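The Sourdough Years

I have been trying to bake a decent loaf of bread since last August, and I would like to report progress. I have a very good apron.

It started when the bakery on Stendville's main street closed and a phone repair shop moved in. I took this personally. For 35 minutes a day I had stood in that line with people I disliked, and I missed every one of them. So I bought a sack of flour, borrowed a starter from Usa Yensuk, and told my family that from now on we'd be eating like peasants, in the good way.

The first loaf weighed as much as a bowling shoe. The second was lighter, mainly on the inside, where there was a cave. My son asked if something had lived in it.
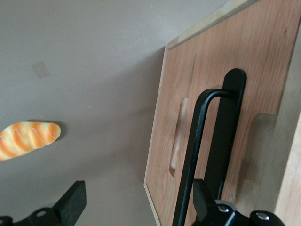

Illia Marchuk

Usa says my kitchen is too cold. The internet says my kitchen is too warm, my water is too hard and my scale is a liar. One man with 600 comments under his recipe says the trouble is always impatience, and then asks you to get up at 2 in the morning to fold something. I did it twice. It's a strange feeling, standing in your socks over a bowl of dough, wondering if it looks "relaxed."

I've cut the salt, put the salt back, and turned the oven down by 35 degrees on the advice of my mother-in-law, who buys her bread sliced. Last week's loaf did have a crust. We ate it with soup, which helped, and there was enough left over for toast. The toaster didn't care for it.

Next up is rye. Usa has asked for her jar back.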